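Is the Flestlow reunion really live, or is that just a word they put on the screen?

Posted by Dwight Ross
July 29, 2020
Reality TV > Dating shows > Flestlow

My wife and I have watched Flestlow from the start, and we just finished the reunion on Enero. The whole thing had the word LIVE in the corner. The host said "live" so often I wanted to turn the sound off. I don't buy it.

Three things bother me. Kayleigh's hair is tucked behind her ear when she's asked about the beach house, and when the camera comes back to her it's down over her shoulder, and she hasn't had time to touch it. The host says "we have a lot of questions coming in from you at home," and then reads one that mentions the envelope, which had been opened maybe a minute before that. And Brett and Simone, who are supposed to be telling us for the first time whether they're still engaged, both look like people who have already had this conversation.

My wife says I'm being a grump and live TV is messy. My sister in law says everyone knows it's taped. Neither of them has any evidence. Is there a way to tell from the episode itself? I don't want "a friend of a friend was in the audience." I've read the fan pages and it's all that.

Also, if it was taped, does that mean the engagement news was already out somewhere and I missed it?

Nelli Kemppainen
Taped. They're all taped. Brett and Simone broke up ages ago, look at who she follows.

Olga Bravo
I'd be careful with the answer above mine. Who somebody follows tells you who somebody follows. Last season people were sure two of the cast had split for that same reason and they turned up at the reunion holding hands. (I don't believe the hand holding proved much either, but that's another thread.)

On whether you can tell from the episode, yes, to a point. I got hooked on this during the first season and have spent more evenings on it than I'd like to admit.

First, separate the two things "live" can mean on these shows. One is that you see it as it happens. The other is "live to tape," where they shoot it straight through in front of an audience, as if it were going out, and air it later. The host can say "live" in both cases and the production will tell you with a straight face that it wasn't a lie. I think it's a cheap trick, but it's an old one. So even if nothing looks cut, you haven't shown it was live. You can only ever catch them the other way.

The hair is your best evidence, and I'd still want more. Directors on a real live show switch between cameras, so a cut to the host and back gives her a few seconds when you can't see her. A few seconds is plenty for hair. What you want is something that changes without enough time for it to change, or something no one on stage had a reason to move.
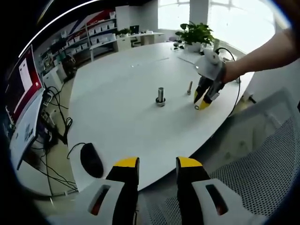
Hair and hands are bad things to track on a reunion couch. People fidget, they shift around, they cry and wipe their faces, and afterward they swear they sat still. Pick an object instead, and the smaller and more boring the better, because the editor is watching faces too. Think of the silver bolt on that white table, standing upright with its head at the top. If you saw it standing in one shot and lying flat in the next, with every hand in between accounted for, you'd know you were missing some time. On Flestlow the things to follow are the water glasses, the cue cards and the cushion at the host's end of the couch. Watch the water level most of all. A glass that fills itself back up is very hard to explain away.

I went back and did this for the first half of the reunion. The glass in front of Brett is nearly empty when he talks about the hot tub fight. It's well over half full when they cut back after Simone's answer, and there was no ad break. I can't see anybody pouring. To me that means the section was shot out of order or something was taken out of it. It doesn't tell you how long before airing it was shot. It could have been that afternoon or it could have been weeks.

The viewer question about the envelope doesn't impress me either way. A minute is enough for somebody to type one line and for somebody on staff to pass it along. It's also enough for a producer to have written it. I lean toward the producer, since it was spelled perfectly.

As for them looking rehearsed, of course they do. They'll have been talked through the subjects beforehand. That would be true on a live show too.

I looked for the engagement news from before it aired and found only guesses. One gossip account says it had it first, but the post has been edited, so I give it nothing.

Craig Cowie
Mostly agree with Olga, except on the glass. I've been in the audience for a different show (not this one, so take it for what it is) and a runner went along refilling water whenever the camera was on the other side of the stage. She was crouched down and very quick. You'd never have caught her on screen at home.

What I'd look at is the end. Read the credits and the small print. If there's a line about the program being edited or recorded earlier, that settles it. Pause it, because it goes by fast. The Enero app shrinks the credits into a corner unless you click on them, so click before the countdown for the next episode runs out.

Dwight Ross
Thanks, Olga and Craig. I checked the glass and I see what Olga sees. I also see that the host blocks the view of it for a bit, so Craig's runner could be back there. I paused the credits and there is a line of small print, but on our TV it's a gray smear. Going to try it on the laptop tonight. My wife has asked me to mention that she still thinks it was live.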